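Speed dating at the Mirkon open day

8/31/18

So I did it. After all that moaning on here about being single since April, I put on the good green top, got two buses across town and went to a singles open day at Mirkon. For anyone who hasn't come across it, Mirkon is the big events building behind the station, and once a year all the dating companies in the area take a stand, hand out pens and try to get you to sign up. There's a talk or two, a café, and speed dating in the afternoon if you're brave enough. I was brave enough (just).

Getting in

Entry was free but you had to queue for a sticker with a number on it. No names, only numbers, so for the whole day I was 101. I quite liked that! You'd be amazed how much easier it is to talk to a stranger when he's called 98 and you both feel daft.

I'd expected it to be packed with couples of friends egging each other on and it was mostly people on their own, looking at their phones near the door. Me included. I must have read the same leaflet four times before I went any further.
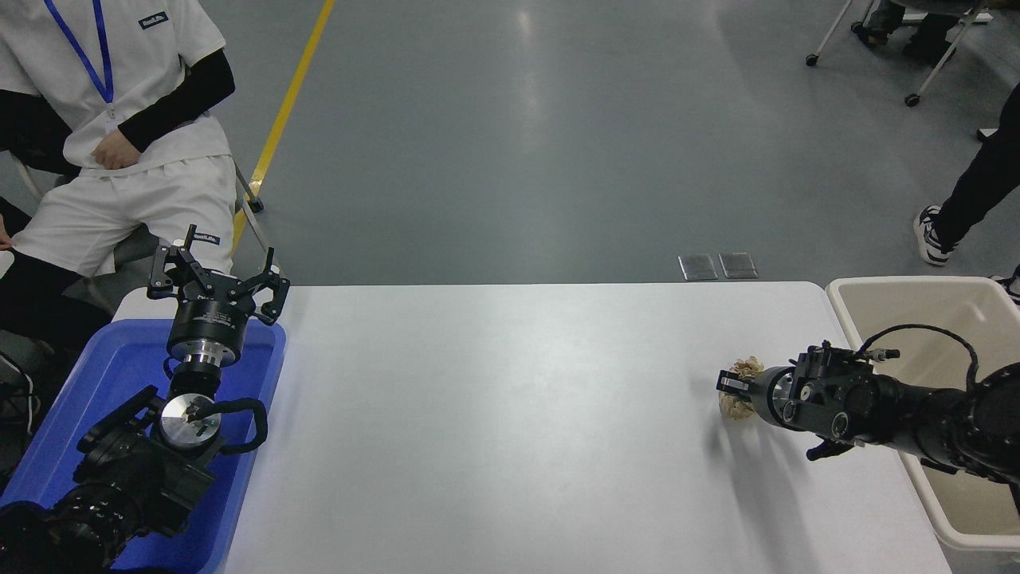

The stands

Clundetti had the biggest one and the best biscuits. They're the matchmakers who do it the old way, where you go in for a long interview and they ring you when they've found somebody. Lovely idea, and the woman I spoke to was really kind about my list of things I can't stand in a man (it's a long list). Then I turned the leaflet over and saw it was £779 for the year. I put my biscuit down.

Mnguni do walking groups for singles, which is much more my sort of money. You pay a few pounds, turn up in proper shoes and chat to whoever you end up next to on the path. I asked if people really do get together on these things and was told yes, but that plenty just come back for the walks, and I thought that was a fair answer. I've put my name down for one.

Derno is an app. I have enough apps.

The bit you came for

Right, speed dating. 12 dates, five minutes each, and a little card where you tick yes or no. I'd told myself I wouldn't tick no to anybody just for being shy, and I stuck to it. My second date hardly said a word for three minutes and then made me laugh so much about his sister's wedding that we both missed the bell.

A few of the others, quickly. One asked what my five year plan was before he'd sat down. One had the same birthday as me, and we got so excited about it that we never found anything else to talk about. One told me all about his ex, then asked if he could start again, and did, and was much nicer the second time round. And 98, who I'd already met in the sticker queue, came along near the end when my voice had nearly gone, so he did the talking and I nodded.

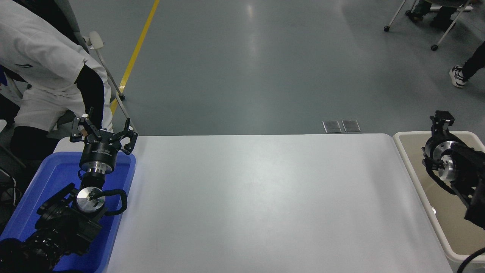 Would I go again?

I think so, yes. I'd eat first, because the café had run out of everything except flapjack by two o'clock, and I'd wear flatter shoes. I'd also take a friend for the bus home, as I was bursting to tell someone and ended up ringing my mum from the top deck.

The matches come by email within the week. I ticked yes to three people and I'm not telling you which, but I've been checking my inbox since breakfast and the only thing in it so far is a voucher from Derno.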